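Why Do Things Get Sorted Into Bins?

Print this page | E-mail this page

Have you ever tipped out a whole toy box just to find one little thing at the very bottom? Of course you have, and so have I! Sorting is a way of saving yourself all that digging, and people have been doing it for as long as they have had more things than pockets.

When you sort, you start with a jumble. A jumble is a group of things that don't belong together, except that they all happen to be in the same place. Then you look at each thing and ask yourself a question about it. Is it round? Is it soft? Could I eat it? The question you choose is called a rule, and it's a very handy word to know.

Let's try it with a jumble in a big gray bin. There's something round and red that looks like a pomegranate, a dark blue bottle with a white label on top, and a bright yellow dish shaped like an animal. (My friend Rasmus Lapiņa would like that dish for his crackers, I'm quite sure of it.) If your rule is "bright colors," the red one and the yellow one go together, and the bottle has to wait. If your rule is "round things," well, now you have some thinking to do — is a bottle round? It is if you look down on it from the top! 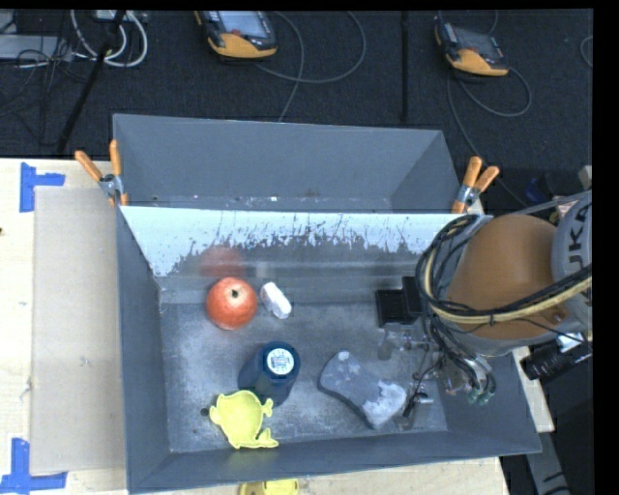 What happens when there are lots and lots of things?

One small bin is easy. But in the town of Luik there is a swap shop called Oluver, where families bring the things they have finished with, and one October morning the shelves held 290 of them. Gediminas Lill, who runs the shop, sorts everything twice. First he goes by size, and that morning 72 of the things were small enough to sit in your hand. Then he sorts the small ones again by what they're for, so the kitchen things aren't hiding among the bath toys.

You can do this at home with a drawer, as long as you ask a grown-up which drawer first. Pick a rule, make your piles, and then mix it all up and try a different rule. You may be surprised at which things end up as neighbors.

Print this page | E-mail this page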